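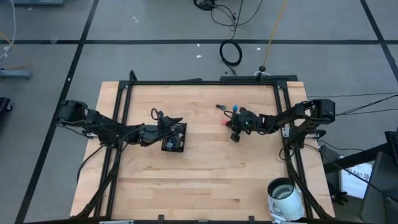 Funding updates: Television

Skundus, series one: where we've got to
12/9/24

Hello again, and sorry this one's a bit longer than the last. There's a fair amount to get through and I'd sooner you heard it all from me in one go.

The big thing first. All the scripts for Skundus are now locked apart from the finale, and we've got the broadcaster's notes back on every one of those. They were kinder than I'd feared! Most of the grumbling was over episode two, where they felt the brother turned up far too late and then wouldn't stop talking (fair). I've pulled his entrance forward to the wedding scene and lost the whole business with the ferry tickets, which I'll miss, but it plays quicker and it saves us a night shoot at the harbour.

The finale is the one still giving me trouble. I've written 7 drafts of the last scene now and I keep going back to the second. My plan is to leave it alone until the read-through, hear it out loud with proper actors, and then fix whatever clunks. You'll have a finished script before the end of the month after that.

Casting. Our two leads are signed and the paperwork is with the agents. I can't put names in a document that gets passed around, so ring me if you want to know and haven't been told. We're still looking for the mother. We had someone we loved, she got a theatre run in the spring and that was that, so we've gone back to the list and there are five more people reading for us. It needs to be someone who can be very funny while doing almost nothing, and I don't want to rush it just to tick a box on your form.

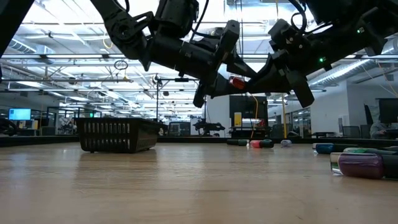 Locations next. Rinden has said yes to letting us have the high street for two Sundays, with the shops open as usual until we turn over. The bakery is happy to be the bakery. The hotel is more of a headache: the owners have changed their minds about the ballroom and would now like us out by six each evening, and I've got dinner scenes in there that really want dark windows. We can black them out, but it's money and it's time, and our designer has her eye on the old assembly rooms at the other end of town as a fallback. We're going to see those again with the director before we commit to either.

On the money side, 70 per cent of your development grant is spent and the rest is all earmarked. Scripts took the largest slice, then casting, then the recces. We went over on travel (train fares, mostly, and one very expensive hire van) and came in under on legal, so the two more or less cancel each other out. The full sheet is attached separately with the receipts. I've put the research trip under travel this time, as you asked.

You wanted to know about music. Fülöp, the trio we talked about in May, have sent over a first go at the title theme and I've had it stuck in my head ever since. It's all plucked strings and a sort of wheezy organ underneath. The broadcaster would like something "warmer", and I'm trying to find out what that means before I pass it on to the band. I'd be very sorry to lose the organ.

Ledeo are still our first choice for the edit and they've pencilled us in from the week after we wrap. They'd like a deposit to make that firm. I've asked if it can wait for your second payment and they've said yes, so long as it's not later than the start of the shoot. If there's any chance of the payment slipping, please tell me early so I can ring them and grovel.

Things I'm worried about: the mother, the ballroom, and the weather on those Sundays, in that order. We've no cover set for the high street and the wedding party is all outdoors. I've asked our line producer to price up a wet version of the day and I'll send that over when it's done.

Things I need from you: a yes or no on moving the leftover legal money into locations, and the wording you'd like for your credit. The last version had your old logo on it and I don't want it going on the call sheets like that.

Read-through is being fixed now, and you're all very welcome to come along. I'll email the room and the time once the actors' dates are settled.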